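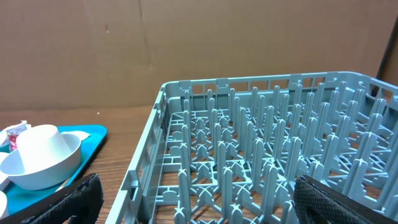

Usoraの食卓だより　写真ページ　「下げる台のこと」

更新：2018年7月7日（土）

いつも見てくださっている方も、はじめてこのページにたどり着いた方も、こんにちは。Usoraの台所まわりの写真を、思いついたときに少しずつ載せているページです。前回（6月の更新です）はお鍋の話ばかり長々と書いてしまって、さすがにくどかったかなと反省していたのですが、思いのほか「もっと台所の裏のほうが見たい」というお声をいただきまして、すっかりうれしくなって、今回は裏も裏、食べ終わったお盆を片づける台のまわりを載せることにしました。お料理の写真は一枚もありません。それでもよろしければ、お茶でも飲みながらゆっくりおつきあいください。

わたしは昔から、食べ終わったあとの食卓がわりあい好きなんです。お店で定食をいただいて、返却口まで自分でお盆を運ぶときの、あのちょっとした緊張感といいますか、お箸はこっち、湯のみはこっち、紙くずはあっち、と書いてある札を読みながら、後ろに並んでいる人に遅いと思われないように手を動かす感じ。あれが子どものころから妙に楽しくて、家でも弟とよく「返却口ごっこ」をしていました（母には、それなら本当に洗ってちょうだいと言われましたが）。Usoraの片づけの台も、やっていることはあれと同じです。お盆の上のものを、捨てるもの、残りもの、洗うものに分けて、それぞれの行き先に移していく。順番は、人によってずいぶん違います。紙から先に取る人、まず器を全部ラックに立ててしまう人、お箸だけ最後まで残す人。どれでもいいと思うんですけれど、わたしは断然、紙が先です。紙は濡れるとお皿にぺたりと貼りついて、はがすのにやたらと手間がかかりますから！

台は木のもので、色はあたたかい茶色。横に流れる木目がよく見えるところが気に入っています。水まわりのそばに木なんて、と言われたこともありますし、その心配もよくわかるのですが、お盆を置いたときの音がやわらかいんですよね。ステンレスの台だと、がしゃん、と響いてしまって、朝の早い時間など自分で立てた音に自分でびっくりしてしまいます。水がこぼれたらすぐ拭く、それだけは口うるさく言っています。 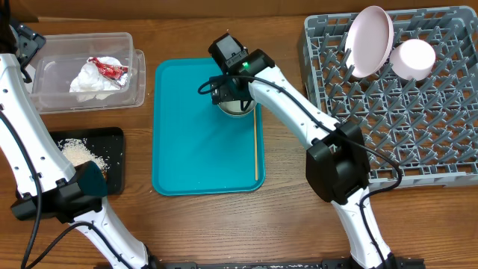
青緑のお盆にお箸が一本、お隣は灰色のラック。銀色の金属のコップも見えます。

お盆の色については、ずいぶん迷いました。最初は木目調の落ち着いたものを考えていて、Visserという道具屋さんのカタログを一週間くらい台所に置きっぱなしにして、ごはんを食べながら眺めていたんです。でも木の台の上に木目のお盆を置くと、どこまでがお盆でどこからが台なのか、目が疲れているときにはちょっとわかりにくい。それで思い切って学食みたいな明るい青緑にしてみたら、これがとてもよかった。角が丸くて、ふちが少し立ち上がっている、あのなつかしい形です。お箸を一本だけ置き忘れても、すぐに目に入ります。

お箸といえば、片方だけ残ったお箸というのは、どうしてあんなに寂しそうに見えるのでしょうね。引き出しの奥にも、相手の見つからないお箸が何本か入っていまして、捨てるに捨てられず、今では苗の支柱になったり、瓶の底のジャムをかき出す道具になったりしています。細長いものはたいてい何かの役に立つ、というのが祖母の口ぐせでした。

灰色のラックは、業務用の食器洗い機で使うような、ちょっと青みのある灰色の、プラスチックのかごです。中に丸い頭の棒がずらりと立っていて、そのあいだにお皿を差していくようになっています。この棒の並びがわたしは大好きで、何も入っていないときなど、小さな林を上から見ているような気分になります。お皿は向きをそろえて差すと気持ちがいいですよ。深い器はどうしても棒に引っかかるので、わたしは端のほうに伏せて置くことが多いです。コップも伏せます。たまに口を上に向けたまま入れてあるのを見つけると、つい黙って直してしまいます（黙って、というところが我ながら感じが悪いので、最近は「伏せますね」と声に出すようにしました）。
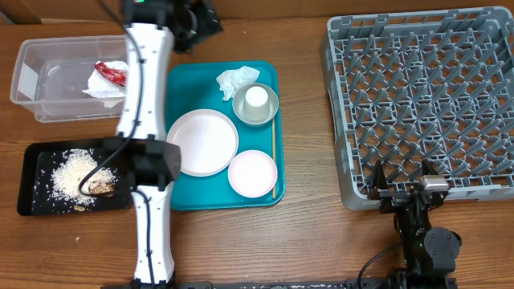

残ったお米の行き先というのは、どこの台所でも小さな悩みのたねではないかと思います。流しに落とせば排水口のかごにたまって、夏場はとくに気を使いますし、ごみ袋にそのまま入れると、どこからか粒がぱらぱらとこぼれてくる。うちで長く使っていた深い容器は、底のほうにくっついた粒が取れなくて往生しました。それで、浅くて黒いトレイを一枚、食べもの専用に決めたのです。黒の上だと白いお米の粒がくっきり浮かんで、散らばっていてもすぐわかりますし、トレイの手前の木の台にこぼれたひと粒まで、ちゃんと目が届きます。ひと粒くらい、とおっしゃる方もいるでしょうけれど、わたしはつい指でつまんでトレイに戻してしまうほうです。紙や包みのほうは透明の箱に入れます。丸めた白い紙ナプキンの上に赤い包みがのっているのなんて、箱が透けていると横からでも色がきれいで、ちょっとしたお菓子の箱のよう、というのは言い過ぎでしょうか。お盆のほうの小さな灰色の器には白い紙コップが逆さに入っていて、こういう重ね方、わたしもよくやるんです。運ぶときには場所をとらなくて便利なのですが、分けるときに紙コップごとラックに入れてしまいそうになるので、重ねた人もほどく人も、どうぞご用心を。

お米の話をもう少しだけ。ときどき「残りものを量ったりするんですか」と聞かれるのですが、していません。一度だけ、はかりを出してきて一週間つけてみたことがあって、いちばん多い日で250グラム、少ない日は100グラムでした。数字を見たら急に食べる人の顔色をうかがうようになってしまって、これはわたしには向かないなと思い、それきりはかりはお菓子づくりに戻しました。よそったあとに「多かったら先に減らしますよ」とひとこと言うほうが、性に合っているみたいです。

それから、透明の箱についてお手紙をいただいた方へ。ふたは使っていません。いちいち開けるのがおっくうで、いつのまにか棚の上に置いたままになり、今はじゃがいもをのせる受け皿になっています。箱そのものは、もともと乾物を入れようと思って買ったものでした。昆布が長くて入らなかったんです。切ればよかったのに、と今になって思います。お手入れは、中身を空けたら中性洗剤でさっと洗って、布で拭いて、それだけ。目の粗いスポンジでこすると細かい傷がついて曇ってきますので、やわらかい面のほうを使ってくださいね。

ラックのすき間の洗い方もよく聞かれますが、古い歯ブラシで充分です。格子になった側面のところは、外側からと内側から、両方からこすってあげると早く終わります。わたしはラジオをつけて、一曲のあいだは外側、次の曲で内側、と決めてやっています。長い曲がかかると、ずいぶんきれいになります。

次の更新では、ふきんのことを書くつもりで下書きを始めました。生成りのと、青い縞のと、もう端がほつれてしまったのと、どれも同じくらい愛着があって、またしても長くなりそうです。写真の感想や、お宅の片づけの順番など、どうぞ気軽にお便りください。お返事は遅いのですが、全部うれしく読んでいます。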